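About Konix

Konix sells beds, headboards and bed linen from a single showroom in Skatby. Moataz Tawfik opened it with 15 beds and a rented van. We now keep 44 beds on the floor, and the stockroom behind holds up to 600 sets of sheets and pillowcases.

The showroom is laid out as bedrooms. Each bed is made up with its own bedding, so you can see how a headboard goes with a bedspread before you order. Lie down on anything you like. Shoes off, please.

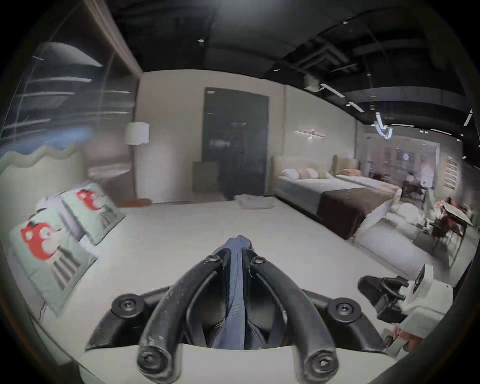

Sage-green headboard with a wavy top edge, white bedspread and mint-green pillows.

Our children's and guest room displays change in July. Rhys Pearce plans them and makes up most of the beds himself. He also runs the Skusten range, our own line of plain cotton bedding, which comes in every bed size we sell. Pillowcases are sold singly as well as in pairs.

Headboards are made to order by the Abdel Rahman workshop, which has supplied us from the start. There are 200 fabrics to pick from, and you can take swatches home for two weeks.

We deliver in and near Skatby, carry the bed to the room you want it in, put it together and take the packaging away. Old mattresses can be collected on the same trip if you ask when you order.

The showroom opens at 10 a.m. Parking is behind the building.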